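# Brultitz Short-Grain Rice, Milled to Order

Brultitz is a medium-polished short-grain white rice grown on the Naveck plots and milled in small runs through the season. We sell it in paper sacks with a folded top and a string tie. It cooks up slightly sticky, holds its shape in a lunch box, and tastes mild enough to go with almost anything.

**Sack sizes**

- Pantry sack – 4 lb
- Kitchen case – 3 pantry sacks in one carton
- Bulk – sold by the pallet, ask for a quote

The milling date is stamped on the bottom fold. Rice keeps for a long time, but the flavor is best in the first few months. Move it to a jar or tin with a tight lid once the sack is open, and keep it out of direct sun. In a warm kitchen, the refrigerator is a better place for it.

**Cooking**

Rinse the rice in cold water, swirl with your hand, and pour off the cloudy water. Repeat until it runs mostly clear. Drain well. For the stovetop, use slightly more water than rice by volume, bring to a boil, cover, and turn the heat down low. Leave the lid on for ten minutes after the heat is off.

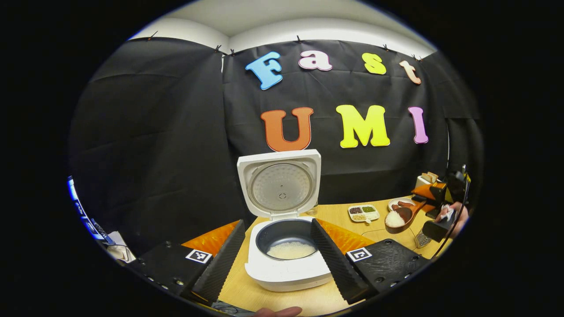
Rice cookers differ, so go by the lines marked for your own model if it has them. New-crop rice takes a little less water than rice that has been stored over the winter. Customers who like a firmer grain can cut the water by a spoonful or two per cup – more than that and the center stays hard. Fluff with a flat paddle when the cycle ends.

**Which rice to choose**

Brultitz is the everyday choice. Shakya is longer and drier, and works better for fried rice and pilaf. Pidwood is our brown rice, sold in the same sizes, and needs a longer soak.

**Crop notes**

Last season's harvest filled 1,222 sacks, of which 297 were held back for standing orders. New-crop rice ships from October. Orders placed before noon go out the same day. Unopened sacks can be returned for a refund, less shipping.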